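Home Textiles, unit 7 — upholstery and loose cloths
Handout, read before the Rimside workshop

1. Weave
Tight, even weave = wears longer, hides crumbs. Look close for flecks of a second shade (heathered). Flat one-color cloth shows every mark.

2. Folding on a couch
Clear the surface first. Shake cloth out, find two corners, then lay flat. Dont start from the middle of a bunch — creases set.

3. Color in room light
Gray-green shifts, cooler in one spot, warmer where more light lands. Check swatch by window AND by lamp. Light blue cloth against it, easy to tell apart.

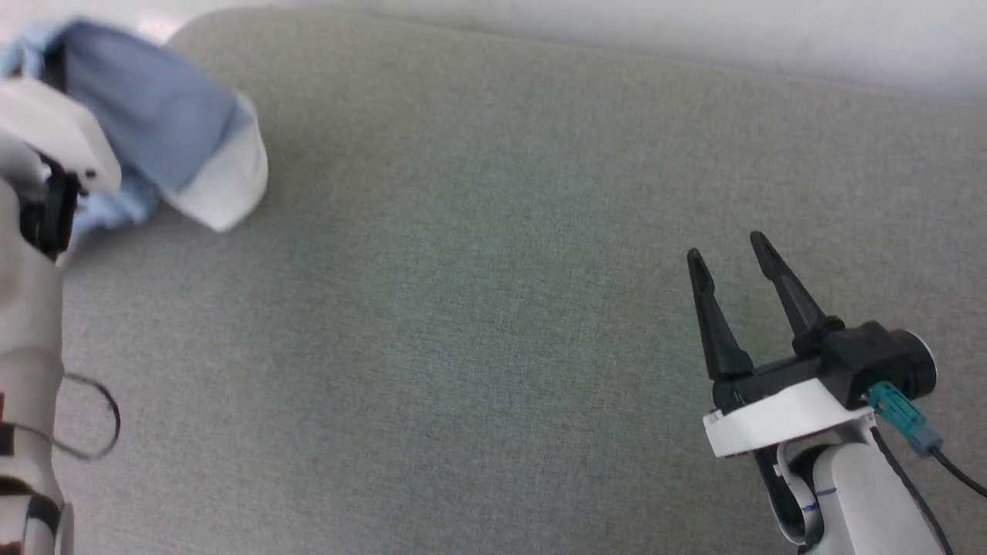 4. For next time
Read pp. 376 on. Bring one cloth, any size, unironed.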